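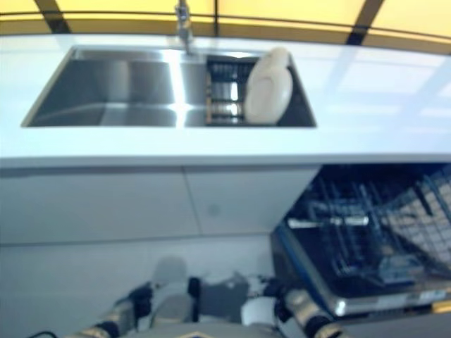 Posted in November by the Trevden Votes site desk

Ticket 194: council speech transcripts showing up blank

Status: open again (sorry!)

So I run the little site where we post what our Trevden council candidates say, word for word, and last night was the big Putisero bridge toll speech. I put the transcript up at 9 p.m. and went to bed feeling pretty good. By morning I had 12 emails telling me the page was blank, a few of them pretty sure I was hiding it to protect the mayor's side. I wasn't, I promise!

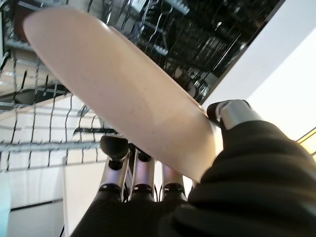

It loaded fine on my laptop, so I tried my phone, and there it was: headline, then nothing. Older speeches were fine on both. The only new thing is the Rivadeneyra caption plugin, which I'd turned on so people could follow along with the video.

What I've tried so far:

1. Cleared the site cache. No change.

2. Turned the plugin off. The text came back on my phone (hooray) but the video vanished everywhere.

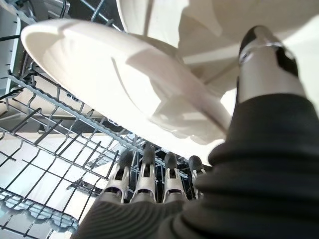
3. Turned it back on and cut the transcript into 2 pages. Page one works, page two stops after 20 lines, right in the middle of the toll numbers. Of course that's the part everybody's fighting over.

For now I've pasted the whole speech as plain text on the Trostalbridge page. Could someone on your end check the plugin's length limit before the rebuttal goes up?

Contact the site desk | Copyright Trevden Votes | Back to top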